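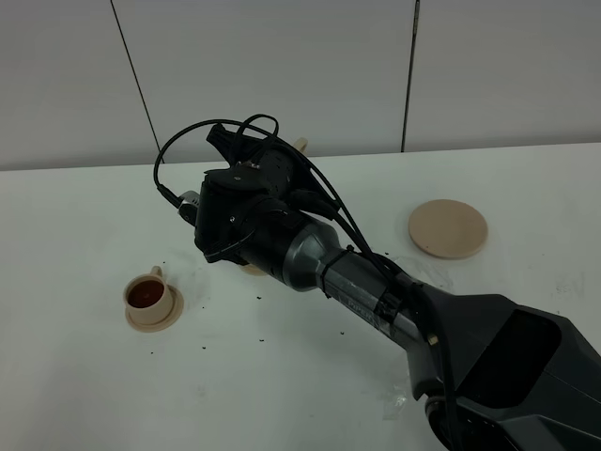 Planner update: level-hold constraints now in the main branch

The tilt-limited planner that Omid Salehi and Tahmineh Heydari have been running on the Collstead bench was merged on Tuesday. It replaces the old method of slowing the whole arm down whenever the task file marked an object as an open container.

The previous approach capped joint speed and left orientation to the inverse kinematics solver. That worked for short transfers but failed on longer ones, where the solver would sometimes pick a wrist flip halfway along the path. The new version treats tilt as a hard constraint during planning. The default limit is 4 degrees from vertical between lift and release, and it can be set per object in the task file.

Acceleration is handled separately. After a path has been found, a second pass retimes it so that sideways acceleration at the cup rim stays under the limit for the fill level given. Fill level is still typed in by hand. Niloufar Naseri is working on an estimate from the wrist camera, but dark liquid in a pale cup is so far the only case that gives stable readings.

Two changes on the perception side went in with the same merge. Saucers and coasters are now separate classes, as the place target was being assigned to whichever flat disc scored highest. The handle angle is also passed to the grasp planner, which rejects any approach that would bring a finger down on the handle. When the handle is hidden by the gripper, the last good estimate is held for six frames and then dropped.

Planning time has gone up. The median on the bench machine is nearly 24 per cent higher than with Halliday, the previous release, and most of that is spent in collision checks against the cable model. I-hsuan Wei has a coarser cable model in review. Until it lands, leave the cable margin at its default - reducing it saves little and has caused two protective stops.

Task files written for Halliday will load, but the old slow_carry flag is ignored with a warning. Send failed plans, with the log attached, to Veerle Hendriks.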